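Vornamierについて

最終更新 May 12, 2025

ばたばたしていて更新が遅れました。前の版は住所も古いままだったので、まるごと書き直しです。読みにくいところは追って直します。

何をしている会社か
戦後に建った建物の調査と記録。それから保存・活用の相談。対象は主に昭和20年代から50年代の、公民館、商店街の共同ビル、喫茶店、銭湯、団地の集会所、小さな映画館など。寺社や古民家はやっていません。得意な事務所がほかにたくさんあるので、お問い合わせいただいた場合はそちらをご紹介してます。

「文化財になるような建物じゃないんですが」という電話がいちばん多いです。それで構いません。登録や指定を目指す案件は全体の一部。解体が決まっていて、せめて図面と写真だけ残したい、という依頼のほうが多い年もあります。

はじまり
もとは二人の事務所でした。ラメシュ・タクル(Ramesh Thakur)とナヴィーン・ガルグ(Naveen Garg)。同じ設計事務所にいて、改修の部署で机が隣。ある年の12月、担当していた共同ビルの建て替えが決まり、原図を探したら一枚も出てこない。役所にも施主にもない。仕方なく休みの日に巻尺を持って通って、階段の手すりとタイルの割り付けだけは全部採った。それが最初の仕事というか、仕事になる前の仕事です。

報告書は自費で印刷。製本も自分たちで。配り先がなくて、しばらく玄関に積んでありました。そのうち隣町の商店会から「うちのも測ってほしい」と連絡があり、そこから先はほとんど紹介です。

社名の由来はよく聞かれますが、長くなるので会ったときに。

いまの体制
社員9名。ほかに案件ごとにお願いしている測量、構造、写真の方が何人か。拠点は2か所。本社は図面庫を兼ねているので狭いです。来客用の椅子、足りないことがあります。すみません。

代表 ラメシュ・タクル
実測と図面全般。階段に詳しい。報告書の最終チェックも担当なので、繁忙期は返信が遅れます。急ぎは電話で。

副代表 ナヴィーン・ガルグ
行政との協議、所有者さんとの調整、見積り。登録の手続きまわりの質問はこちらへ。

これまでの件数
調査した建物 401件
うち報告書として刊行したもの 216件
刊行していないものは、所有者さんの希望で非公開だったり、まだまとめ終わっていなかったり。後者は順次やってます。催促は歓迎します。

おもな取り組み

Kulia(クリア)
戦後の喫茶店と酒場の内装調査。椅子、照明、カウンターの寸法、壁の仕上げ、メニュー板の字体まで。店が営業しているうちに採るのが基本なので、作業は開店前か閉店後。店主さんへの聞き取りも一緒に行います。改装の時期は、本人の記憶と請求書で食い違うことがよくあるので、両方載せて、判断は保留。

Baysal(バイサル)
公営の集会施設の台帳づくり。自治体からの受託。平屋の集会所から大きめの市民会館まで、現況と改修歴を同じ書式でそろえる仕事です。地味ですが、これがあると次に修理するとき話が早い。書式はご希望の自治体にお渡しできます。無料。

Kestis(ケスティス)
図面と写真の保管庫。廃業した設計事務所や工務店から引き取った原図を整理して、閲覧できるようにしています。青焼きの傷みがひどく、優先順位をつけて複写中。閲覧は予約制。複写のご希望は所有者さんの許可が取れたものに限ります。 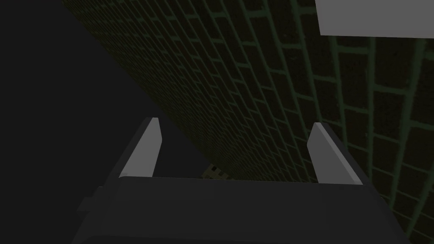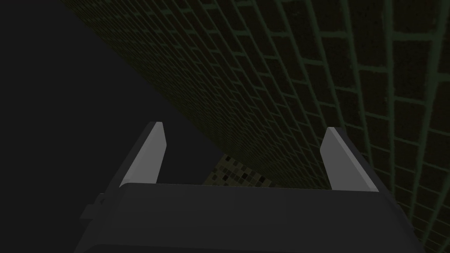 Vornamier 調査記録部

調査の進めかた
まずお電話かメールで。建物の所在地と、わかれば建った年。わからなくても大丈夫です。写真が2、3枚あると助かります。スマートフォンので十分。

そのあと一度うかがいます。下見は無料、交通費だけ実費でいただきます。見せていただきたいのは建物のほか、残っていれば確認申請の書類、古い写真、工事の領収書、落成式のパンフレットなど。押し入れの奥から出てくることが多いです。捨てる前にひと声かけてください。

見積りは下見のあと。簡易調査(平面図と写真のみ)、標準調査(立面・断面・聞き取りを追加)、詳細調査(部材ごとの記録まで)の三段階。途中で切り替えもできます。簡易で始めて、天井裏を見たら面白くて詳細になった、という例もいくつか。もちろん勝手には変えません、かならず相談してからです。

期間は簡易で数日、詳細だと季節をまたぐことも。解体の日程が決まっている場合は最初に教えてください。そこから逆算して組みます。

登録・指定について
登録文化財を目指すお手伝いはできますが、登録されるかどうかをお約束することはできません。決めるのは当社ではないので。また、登録されると一切手を入れられなくなる、と心配される方が多いのですが、指定と登録では扱いが違います。建物ごとに事情も変わるので、ここに書くより一度お話ししたほうが早いと思います。ガルグまで。

所有者さんのご家族で意見が分かれているときは、まとまるまで待ちます。説得の代行はしていません。ご家族の集まりに同席して、建物のことだけ説明する、というのはできます。

よくある行き違い
・耐震診断は当社では行いません。提携の構造事務所をご紹介します。
・売買の仲介もしていません。借り手探しのご相談は、話は聞けます。
・解体前の部材の引き取りは、置き場所がないので原則お断り。ステンドグラスも看板も。寄贈先を一緒に探すところまではやります。
・個人宅も、戦後のものならお受けしてます。

見学会
年に何回か、調査が終わった建物で所有者さんのご厚意により見学会をしています。参加費は建物の修繕に回します。階段の急な建物が多いので、歩きやすい靴で。内部の撮影は建物ごとに決まりが違います。当日の案内に従ってください。次回の日程は決まりしだいお知らせ欄に載せます。

報告書の販売
在庫のあるものは本社でお渡しできます。郵送も可。品切れの号は増刷の予定がなく、Kestisの閲覧室で読んでいただくかたちになります。正誤表はそれぞれの号に挟んであります。抜けていたらご連絡くださいい。

採用
実測ができる方、したい方。経験は問いませんが、野帳の字が読めること(自分の字も、他人の字も)。繁忙期だけの手伝いも募集しています。学生さんの実習は毎年受け入れ。12月は報告書の締め切りが重なるため、面談は避けています。

応募はメールで、履歴書と、自分で測って描いた図面を一枚。何の図面でもかまいません。前に自宅の流し台を描いて送ってきた人がいて、いま大阪の現場に出ています。

取材・掲載のご依頼
媒体名と締め切りを書いてお送りください。所有者さんのお名前や正確な所在地は、ご本人の了解なしにはお出しできません。写真の貸し出しは一点ごとに申請書が必要です。様式はメールでお送りします。

連絡先
お問い合わせフォーム、または代表電話へ。昼休みは留守電になります。現場に出払っていると折り返しが翌日になることも。ファクスはまだ使えます。図面はファクスだと潰れて読めないので、郵送かデータでお願いします。

本社へお越しの方へ。入口は裏の通り側です。表のシャッターは開きません。呼び鈴は二回押してください。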